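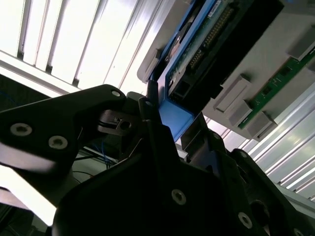
再起動したらグリッパーが勝手に開いた話と、それから変えた作業台の習慣

2024年1月18日

うちの作業部屋では、古いデスクトップパソコンの分解と部品の入れ替えを、小さなロボットアームに手伝わせています。アームの名前はMao。制御ソフトはDolanoです。ハードディスクを抜く、カバーを持ち上げて支える、基板を押さえておく。そういう「手がもう一本ほしい!」という場面で働いてもらっています。

で、そのMaoで先日やらかしました。けがと呼べるほどのものはなくて、指の腹をちょっと挟んで赤くなったのと、SATAケーブルのコネクタをひとつ割っただけ。でもあと少しずれていたらマザーボード側の端子までいっていたなあと思うと、今でも胃のあたりがきゅっとします。同じように卓上サイズのアームを工作やパソコンいじりに使っている方、けっこういらっしゃるみたいなので、何が起きたかと、そのあと決めた細かいことを書いておきますね。

何が起きたか

作業は横倒しにしたデスクトップから、樹脂のキャリアごとハードディスクを抜くところでした。キャリアを指先でつまんで、まっすぐ引き上げる。それだけの動きで、それまで何台も問題なくできていたんです。

その日は途中でDolanoの画面が固まりました。アームはキャリアをつかんだまま停止。わたしは非常停止ボタンを押して(ここまではよかった)、ソフトを立ち上げ直して、つなぎ直しのボタンを押しました。画面には「接続中」と出ていて、アームはしーんとしています。その間に、キャリアが斜めになっているのが気になって、左手で直そうとしたんですよね……。

接続が終わった瞬間、グリッパーがばっと全開になりました。

初期化の動作です。Dolanoは接続し直すと、指の開き具合の原点を取るために一度いっぱいまで開いて、それからゆっくり閉じる。電源を入れた朝いちばんには毎回見ている動きなのに、作業の途中でそれをやられることをまったく考えていませんでした。広い場所なら何でもない動きでも、狭いドライブベイの中でやられると、開いた指の外側が横のものを全部押します。わたしの指はケージの縁との間に挟まり、ケーブルのコネクタは反対側の指に押されてぱきっと。

挟む力ばかり気にしていて、開く力のほうは見ていなかった。設定画面で力の上限を低くしてあったのは閉じる側だけで、初期化のときの開く側には効いていなかったんです。説明書を読み返したら、ちゃんと書いてありました。はい。
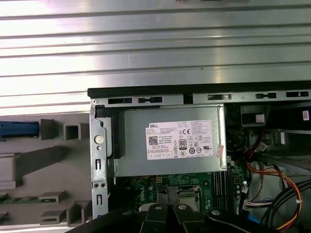 ケースの中って、ふたを開けるたびに思いますけど、とにかく線が多いです。電源から来る束、細い色つきの線、平たいデータケーブル。人の手だと「あ、引っかかったな」と感じて自然に力を抜きますが、Maoは決めた位置まで行こうとします。途中に線があっても、行けるうちは行ってしまう。ですからアームを入れる前の片づけが、ほとんど全部だと今は思っています。

電源まわりの準備

まずコンセントからプラグを抜きます。背面のスイッチを切るだけで済ませないでください。抜いたあとで本体の電源ボタンを長押しして、残っている電気を逃がします。わたしはそこから60秒、何も触らずに待ちます。キッチンタイマーで計っているんですが、この待ち時間がちょうどお茶をひと口飲む時間になっていて、けっこう気に入っています。

電源ユニットの箱そのものは開けません。中には電気をためる部品があって、抜いてしばらくたっても危ないことがあります。アームに持たせるときも、箱のすきまに指先が入る持ち方はやめました。

アームの電源は、パソコンとは別のタップから取ります。うちのはHestholmという個別スイッチつきのタップで、2000円でした。以前は全部ひとつのタップにつないでいて、慌てるとどれがどれだか分からなくなっていたんです。今はアームの線だけ黄色いテープを巻いて、離れたところに挿しています。

非常停止ボタンの置き場所

ボタンはずっとキーボードの右に置いていました。今回は押せたからよかったものの、左手を挟まれた状態で右手にドライバーを持っていたら、いったん何かを置かないと押せません。焦っているときの「いったん置く」って、想像よりずっと遅いですよ。

そこで作業台の手前の縁に移しました。腰で押せる高さです。作業台はCorkarのスチールのもので、裏側に磁石でぺたっとつく台座を使っています。たまに自分のおなかで押してしまって止まりますが、止まるぶんには困りません。

それともうひとつ。押したあとに指がどうなるかを、何もない状態で一度試しておくのをおすすめします。うちのMaoは押すと「そのまま固まる」タイプで、つかんだものを離しません。固まるのか、力が抜けて落ちるのか、機種や設定でちがいます。力が抜けるタイプだと、持っていた部品が基板の上にごとんと落ちるわけで、知らないと怖いです。

ケーブルのよけ方

抜けるケーブルは先に人の手で抜きます。ラッチや引き手のついたコネクタは、必ずそこを持って。線を引っぱるとコネクタの根元がだめになりますし、アームにやらせるとほぼ確実に線のほうを持ちます。

抜けない太い束は、面ファスナーのバンドでケースの縁に寄せて留めておきます。結束バンドでもいいんですけど、あとで切るときにニッパーの先が隣の線に当たるのが嫌で、わたしは布のほう派です。輪っかになった線がいちばん危ないので、輪は必ずつぶしておくこと。グリッパーの関節のところって、丸いピンと板のすきまに細い線がするっと入るんですよね。

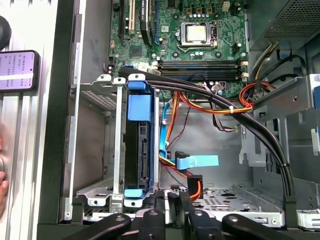

割ってしまったのもその手のケーブルで、抜いてから横に倒しておいたつもりが、戻ってきて指の外側に触れていたみたいです。平たいケーブルには元の形に戻ろうとする癖があります。抜いたら向きを変えて寝かせて、手を離してひと呼吸見る。戻ってきたら留める。地味ですが、これだけでずいぶん引っかかりが減りました。

それから、抜く前に写真を撮っておくこと! どの線がどこに刺さっていたか、十五分後の自分はもう覚えていません。上からと斜めからで撮っておくと、あとで端子の向きまで分かります。

復帰の手順を紙に書く

止まったあとに何をするか、前は頭の中だけで済ませていました。今は紙に書いて、モニターの下に貼っています。そのまま写しますね。

1. 非常停止を押す。押したら、まず自分の両手を作業台の外に出す。

2. グリッパーが何をつかんでいるか、目で見る。触らない。

3. アームのタップのスイッチを切る。切ってから、つかんでいる部品の下に片手を添える。

4. 手動の解放レバーをゆっくり回して、部品を外す。固いときは無理をしないで、指先の樹脂パッドのねじをゆるめる。

5. 部品をトレーに置いて、アームを手で持ち上げる。ケースの上に何もない高さまで。

6. タップを入れ、Dolanoを立ち上げ、「接続」を押す。初期化が終わるまで手は膝の上。
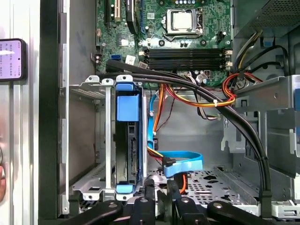
7. 初期化が終わったら、原点の表示を確かめる。ずれていたら6からやり直し。

8. ケーブルの位置をもう一度見て、いちばん遅い速度で一回だけ空のまま動かす。

貼った翌日にさっそく固まりまして(笑)、このとおりにやったら何も壊れませんでした。時間はかかります。でもコネクタを割って替えの部品が届くのを待つより、ずっと早いです。

8の「空のまま動かす」は飛ばしたくなるんですが、つかむ位置がずれたまま再開すると、キャリアのつまみではなくてケージの縁をつかみに行くことがあります。金属の縁をつかむと指先のパッドがざくっと切れます。パッドを一枚だめにしてから、飛ばさなくなりました。

設定で変えたところ

Dolanoを使っている方向けに少しだけ。ほかのソフトでも似た項目があると思います。

「接続時に自動で初期化」はオフにしました。オフにすると、接続しただけでは指が動かず、自分でボタンを押したときだけ初期化します。毎朝ひと手間増えますが、慣れました。

開く側の力の上限は、閉じる側と別の画面にあります。うちでは閉じる側と同じ値まで下げました。下げすぎると初期化が途中で止まってエラーになるので、少しずつ様子を見ながらがいいです。わたしは11回やり直して、今の値に落ち着きました。

それと、開き幅の制限。ドライブベイ用に、指の開き幅を72ミリまでにした設定をひとつ保存してあります。ただし、これは普通の動作にしか効かなくて、初期化のときは無視されます。だからさっきの手順で、先にアームをケースの外まで持ち上げるわけです。ここは勘違いしやすいので太字にしたいくらい。

こまごましたこと

グリッパーの固定ねじは、週の終わりに全部ドライバーを当てて確かめます。ゆるんでいたら締める。あの事故のあと見てみたら、指のつけ根のねじが一本だけ少し回りました。前からゆるかったのか、あのときの力でゆるんだのか、今となっては分かりません。

外したねじは磁石つきのトレーへ。ただ、ハードディスクはトレーのそばに置かないようにしています。大丈夫だとも聞きますけど、気分の問題です。

手袋は、アームが動いている間はしません。布の指先が関節に巻き込まれそうで。ケースの板金の縁で手を切るのが怖いときは、アームを止めてからはめます。髪の長い方と、パーカーのひもが長い方もお気をつけて。わたしは7月に首から下げた社員証のひもを持っていかれそうになって、それ以来、作業部屋に入るときは外しています。

メモリの爪やCPUの押さえ金具のレバーは、Maoにはやらせません。押す力と方向がいっぺんに変わるところは、うちの設定ではどうしてもぐらつきます。基板を支える係だけやってもらって、レバーは自分の指で。

割れたケーブルは、買い置きの一本と交換しました。相手側の端子は拡大鏡で見て、曲がりなし。ドライブもちゃんと認識しました。赤くなった指は、翌日にはもうどの指だったか分からないくらいでした。

次は、作業台の照明がケースの内側に反射してカメラの位置合わせがずれる件を書くつもりです。白い布をかぶせてみたり、いろいろ試している途中なので、うまいやり方をご存じの方はコメント欄で教えてくださいね。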